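Progress report to Stundico, second period
Jiltamel Junior Rugby League, prepared by Ya-wen Au

Dear Hsiu-ying Liao,

The grant has now paid for the first part of our season, and I write to tell you where we stand. We have 264 registered players, from the under-sevens to the under-fifteens. The girls' team played its first full match in August, against Wurska, and lost it 22-10. The coach, Pui-shan Wan, was pleased with the tackling in the second half and less pleased with the kicking.

Two coaches have finished the level one course. Ho-yin Hsueh will take the exam again, as he missed the safety part because of illness. The new post pads arrived late from Ekström, but they are on the posts now and fit well.

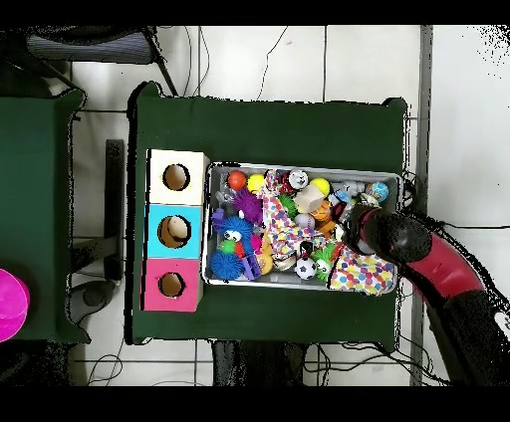
Our under-sevens do not play matches yet. They come for 90 minutes, and Hiu-tung Chou divides this time between passing, running and games of catch. At this age a full rugby ball is too big for many hands, so she prefers to begin with small things — an orange ball, a spiky purple one, whatever is easy to hold. Parents tell us that the children now practice at home also. We would like to move the oldest of them to contact training next season, if we find one more coach.

Two matters are still open. The drainage at the north end of the field is not repaired, and we had to move 3 home matches to Wurska. Also, the bus costs are higher than we planned, by up to 200 per away match. I ask if we may use the money left from the pads for this purpose.

The accounts are attached separately.

With kind regards,
Ya-wen Au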